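2018-02-18

Sunday, should not be in the lab, am in the lab. Wrist cam node still dropping frames whenever the planner replans. Bumped the queue to 20, no change. Turned off the debug overlay — better, then worse again. Ran the Plostham branch against the Vavberg one, same seed, and Plostham drifts on the approach every time. Timestamps, has to be. Image stamped on arrival and not on capture, so the tracker thinks the arm is where it isnt.

Blur is the other half of it. Plain beige surface, nothing to lock on to, feature count goes to the floor.

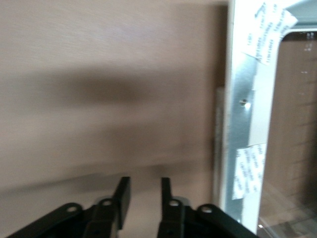
Gündoğdu wrote back at lunch that the filter is fine and I should stop touching it, just gate the updates on blur score and let the joint encoders carry the gap. Annoying. Probably right.

Tried it. Threshold 3,000 rejects nearly everything, 2,000 lets the junk in. Left it at 2,300 for now. Drift smaller, stil there. Fix the stamps tomorow, then rerun the lot. Tastthorpe want the merge before March.

Forgot to eat. Log disk nearly full again — delete the old bags first thing.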